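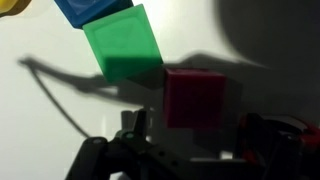
Glória Matos preguntó, el día que leyó el primer borrador de esta sección, por qué una guía de puesta en marcha tardaba treinta páginas en decirle a la gente del turno qué iba a ser de su trabajo, y si no se podía empezar por ahí. Tenía razón y por ahí empezamos. Quien ya haya hablado de esto con su responsable puede saltar al apartado 4.2, aunque le agradeceríamos que volviera después.

4. El primer turno con el puesto Arkari

4.1 Lo que cambia para las personas del puesto

Hasta ahora, en la mesa de clasificación de Zacharias, una persona cogía cada pieza, la miraba, decidía a qué bandeja iba y la dejaba allí, y así durante todo el turno. Con el puesto Arkari en marcha, el brazo se encarga de coger y dejar, y la persona pasa a preparar la mesa, vigilar, resolver las piezas dudosas y enseñar al sistema las que todavía no conoce. Dicho así suena a descanso, y en parte lo es (las muñecas lo notan enseguida, según nos cuentan casi todos), pero conviene saber que las primeras semanas cansan de otra manera. Estar pendiente de una máquina que casi siempre acierta exige una atención a la que no estamos acostumbrados, y por eso la rotación del apartado 4.6 forma parte de la instalación y no se deja para cuando haya tiempo.

Tampoco hace falta haber tocado antes un robot. Lo que sí ayuda, y mucho, es conocer las piezas: quien lleva años clasificando ve venir un mal agarre bastante antes que la pantalla. Esa experiencia es la que le pedimos que traiga al puesto, y si alguna instrucción de estas páginas choca con ella, por favor, apúntelo en la hoja de observaciones y no se lo guarde.

Nota: el registro de Beter guarda los movimientos del brazo y los avisos del sistema. No guarda quién estaba de turno ni compara a unas personas con otras. Si en su pantalla aparece un campo con su nombre, avise para que se desactive.

4.2 Antes de encender

Reserve un rato tranquilo la primera vez, mejor sin pedidos esperando detrás. Van dos personas: una junto al mando y otra junto a la mesa, por fuera de la línea de trabajo.

1. Compruebe que el interruptor general del armario está en la posición 0.
2. Despeje el suelo alrededor del pie del brazo. Cajas, taburetes y abrigos, todo fuera.
3. Marque con cinta el radio de trabajo, que es de 700 mm medidos desde el centro de la base, y deje además un paso cómodo por detrás.
4. Siga con la mano el cable de la muñeca de un extremo al otro. Debe quedar con algo de holgura y sin dobleces.
5. Abra y cierre los dedos de la pinza a mano, despacio. Si notan resistencia o un clic, no siga adelante y llame a mantenimiento.
6. Limpie la lente de la cámara con el paño seco que viene en el maletín. Nada de alcohol.
7. Pulse la seta de emergencia y déjela pulsada hasta que se indique lo contrario.

Precaución: no apoye nunca la mano en la mesa para inclinarse sobre la pinza con el armario encendido, ni siquiera «un segundo». Es el gesto que más nos cuesta quitarnos a los que venimos del trabajo manual, porque lo hemos hecho toda la vida sin que pasara nada.

4.3 Preparar la mesa de prácticas

Las primeras recogidas se hacen con el juego de prácticas, nunca con producto. Lo forman bloques de colores y alguna pieza de forma redondeada o curva. Sabemos que a más de uno le parecerá un juego de niños y se lo tomará a broma, y la verdad es que no viene mal: un rato de risas alrededor de la mesa quita más miedo que cualquier curso.

1. Vacíe el juego sobre la mesa y repártalo con la mano, sin buscar el orden. Unas piezas pueden tocarse con otras.
2. Gire alguna para que no queden todas paralelas al borde.
3. Ponga una pieza alargada en uno de los lados, de modo que el brazo tenga que decidir por dónde cogerla.
4. Mire la luz. La lámpara de la sala proyecta la sombra del brazo sobre la superficie y las piezas que caen dentro cambian mucho de tono en la cámara.
5. Si el sistema duda con piezas que están en sombra, mueva la lámpara, y solo después toque los ajustes de color.

El paso 5 se discutió bastante. La primera reacción suele ser entrar en el menú y subir el brillo, con lo que se arreglan las piezas oscuras y se estropean las claras, y al cabo de la mañana no hay quien recuerde cómo estaba todo al principio. Takeshi Sasaki lo dejó escrito a rotulador en la tapa del armario de nuestra sala de pruebas: «Primero la lámpara». Puede usted hacer lo mismo en el suyo.
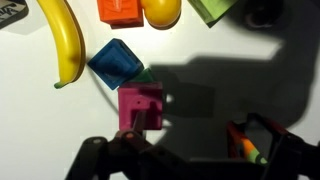

Una vez repartidas las piezas, conviene quedarse un momento mirando la mesa y decidir en voz alta cuál cogería uno primero. Después se compara con lo que propone el sistema. Si no coinciden no pasa nada, ya que el brazo no ve igual que nosotros y a veces prefiere una pieza que a una persona le resultaría incómoda; lo que interesa es que la persona del puesto vaya aprendiendo sus manías, del mismo modo que uno aprende las de un compañero nuevo.

4.4 Primera recogida en modo lento

1. Asegúrese de que las dos personas están fuera de la línea de cinta y díganlo en voz alta.
2. Gire el interruptor general a 1 y espere a que el piloto quede fijo.
3. Desenclave la seta de emergencia con un cuarto de vuelta.
4. En la pantalla, elija Predari y después «Práctica». La velocidad queda limitada a 195 mm por segundo y no se puede subir desde este menú.
5. Pulse «Proponer». La pieza elegida aparece con un contorno blanco.
6. Si le parece bien, mantenga apretado el pulsador del mando. El brazo se mueve mientras lo apriete y se detiene en cuanto lo suelte.
7. Cuando los dedos estén a ambos lados de la pieza, suelte el pulsador y mire. Los dos deben quedar a una altura parecida, sin rozar la pieza vecina.
8. Vuelva a apretar para cerrar la pinza y levantar.
9. Deje la pieza en la bandeja y repita con la siguiente, cambiando de persona al mando cada poco.

Nota: si dos piezas están tan juntas que no cabe un dedo entre ellas, el sistema propone separarlas con un empujoncito. Acepte la propuesta las primeras veces, aunque dé impresión.

Precaución: una pieza caída durante el movimiento se deja donde está. Pulse la seta, espere a que se apague el piloto y recójala entonces. En modo práctica la tentación de alargar el brazo es grande porque todo va muy despacio, y es justamente en modo práctica donde se cogen las costumbres.

4.5 Avisos frecuentes y qué hacer con ellos

Aviso 13, agarre incierto. El brazo ha cerrado la pinza y no está seguro de llevar nada. Mire usted. Si lleva la pieza, pulse «Sí»; si no, pulse «No» y deje que lo intente otra vez. Al segundo intento fallido, retire la pieza con el brazo parado y colóquela en otra posición.

Aviso de color dudoso. Casi siempre se debe a la sombra. Vuelva al apartado 4.3.

Aviso de cable. Pare siempre, aunque a simple vista esté todo bien. Este aviso no se puede saltar desde la pantalla, y rogamos que no se busque la manera de hacerlo.

Pieza desconocida. Es el aviso más entretenido y el que más depende de usted. Gire la pieza delante de la cámara siguiendo las flechas, dele un nombre que entienda todo el turno y guárdela. En la prueba que hicimos en Zacharias se guardaron 1466 recogidas antes de pasar a producto, y los nombres puestos por la gente de la mesa resultaron bastante más claros que los del catálogo, así que se quedaron.

4.6 Rotación y relevo

La vigilancia del puesto se reparte. Acuerde con su equipo turnos cortos delante de la pantalla y alterne con tareas de pie, como preparar bandejas o revisar las piezas apartadas. Si trabaja solo, pare el brazo para descansar; el sistema lo permite sin perder la cola pendiente.

Al hacer el relevo:

1. Detenga el brazo en la posición de reposo.
2. Cuente a quien entra qué avisos han salido y con qué piezas. De palabra, además de lo que ponga el registro.
3. Enseñe las piezas nuevas que se hayan guardado.
4. Espere a que la otra persona haga una recogida completa antes de marcharse.

Queda una cuestión que nos plantean a menudo y que esta guía no puede resolver por su cuenta: qué ocurre con quien no quiera pasar al puesto nuevo. En Zacharias se acordó mantener una mesa manual para las piezas delicadas, y allí siguen varias personas que lo prefirieron así. Háblelo en su centro antes de la instalación, con tiempo y con todos delante, y anote lo acordado en la última hoja del cuaderno del puesto, junto a los teléfonos de mantenimiento.

El paso a velocidad normal se explica en la sección 5. No la empiece el mismo día.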